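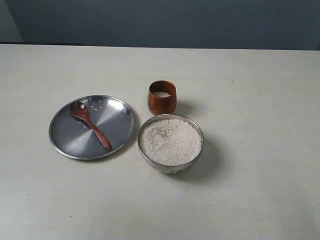 A metal plate, a wooden cup and a metal bowl on a pale tabletop.

Minach Crossings: notes on a small collection of bridge and ferry drawings

Welcome, and thank you for taking the trouble to read the notes before opening the folders. Most people don't, and I can't say I blame them, but there are a few oddities in this collection that will make a good deal more sense if you spend five minutes here first.

What you have downloaded is a set of 1,447 scans of sketches, prints and pencil studies showing crossings of the River Minach: stone bridges, timber bridges, a few footbridges that can't have lasted more than a winter or two, and the ferry landings that came before them all. The greater part comes from the Huỳnh family albums, which were lent to us for scanning and have since gone home again. The rest came from the Orbridge reading room, where they had been kept flat in a map drawer (bless whoever thought of that) and were in lovely condition.

What is in the folders

scans/ holds the pictures themselves, one file for each sheet. Where an artist used both sides, the back has its own file with the letter b at the end of the name.

notes/ holds a plain text file for each sheet, with the title, the place, the date if there is one, and every inscription we could read.

places.csv is a list of the 81 spots we have managed to put on a modern map. Each one has a short name, and that short name is used everywhere else in the collection.

unsure/ is a folder I am rather fond of. It holds the sheets where the river is plainly a river and the bridge is plainly a bridge, and that is as far as we got. If you know the valley and recognise a bend or a church tower, do please write!

How the inscriptions are written down

We copied the wording exactly as it stands, spelling and all, and noted where on the sheet it falls (top left, bottom right, on the back, and so on). A word in square brackets is our best guess. Three dots in square brackets mean that something is written there and we gave up on it. Pencil and ink are recorded separately, as the pencil is quite often a later owner's hand, and in the Huỳnh albums especially the two can disagree quite cheerfully about which bridge is being shown.

Dates

Please be a little careful with these. An artist might sketch a bridge in June and finish the sheet at home months afterwards, and the date in the corner could belong to either. The field called "date_on_sheet" is what is written there. The field called "date_likely" is our own opinion, and there are plenty of blanks in it. The Gruvmont bridge is the worst of the lot. It was rebuilt on the same piers more than once, so we have numbered its versions 1 to 5 and kept a separate list of which sheets go with which. I have changed my mind about the third and fourth several times and may well do so again.

Known problems

Seven sheets were scanned with the edge of the mount covering part of the inscription. The albums had gone back by the time we noticed, so those notes end with the word "incomplete".

The colours in the ferry prints come out rather yellow on some screens. We left them alone, having tried to correct a few and made them look worse.

Place names follow the modern spelling in places.csv, and whatever the artist fancied in the notes. If a search turns up nothing, try it again with the older spelling.

Using the collection

You are welcome to use the scans for study, teaching, talks, walking leaflets or simply to hang over the mantelpiece. We ask that you mention the Minach Crossings collection and give the sheet number, so that the next person can find the same drawing without writing to us (although we do like getting letters).

Corrections

Send them to Thắng Tô, care of the Orbridge reading room, with the sheet number and a line or two on how you know. Old family stories are very welcome and are kept in the notes under "told to us", apart from the things we have been able to check.

Last revised 5 April 2021. Changes in this version: two upside-down scans of the lower ferry landing turned the right way up, and the Gruvmont list put back in order.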